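About Brutport

Brutport is a teaching and research company in the field of robot learning. Our staff show robots how to carry out manual tasks, either by guiding the arm directly by hand or by operating it from a control station, and we prepare the resulting demonstrations for the laboratories and manufacturers that rely on them. The company was founded by Josué Bittencourt, who remains its director, and has operated from the Vokevdale site for the past 6 years.

Our Work

Each project begins with a task agreed upon with the client. An operator performs the task through the robot until the motion is consistent, after which recording begins. Operators work in pairs – one at the controls, one beside the table – and exchange places during the shift. Demonstrations in which the operator hesitates or corrects a grasp are kept and labeled separately, as several of our clients have asked for them.

The company maintains two main programs. Lukuvlow is our remote operation program, in which the operator works from another room and sees the task only through the robot's cameras. Frerichs is our hand guiding program, used for work in which contact and pressure matter more than reach. Staff are trained in both before they are assigned to client projects.

Equipment Handling

A growing share of our work concerns network and server equipment. Tasks in this area include approaching a port, taking hold of a pull tab, seating a module, and moving a cable aside without straining it. We use worn equipment as well as new, and the finish of a cover or the condition of a tabletop is left as it is. Lighting and placement are changed between sessions according to a written schedule.

Our People

Brutport employs 13 full-time operators and 5 engineers. Many of our operators came to us from bench repair, cable installation and dental laboratory work. New operators complete 20 supervised sessions before recording on their own. Applications are reviewed each November, and prior experience with robots is not required.

Visits and Inquiries

Prospective clients and school groups may visit the Vokevdale site by appointment. Requests should state the task of interest and the kind of arm and gripper in use, if known. The operator handbook is available on request – the current edition is dated 11/09/2023 – and may be copied for classroom use with credit to Brutport.
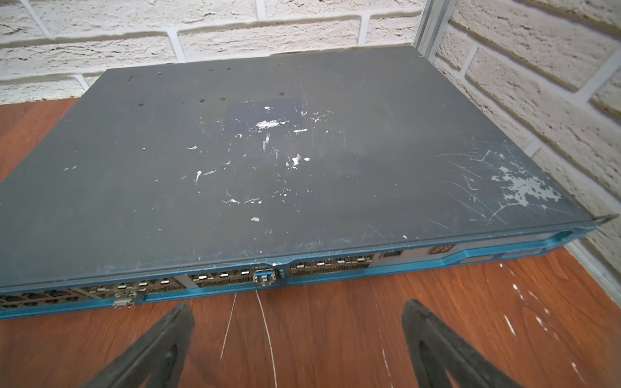
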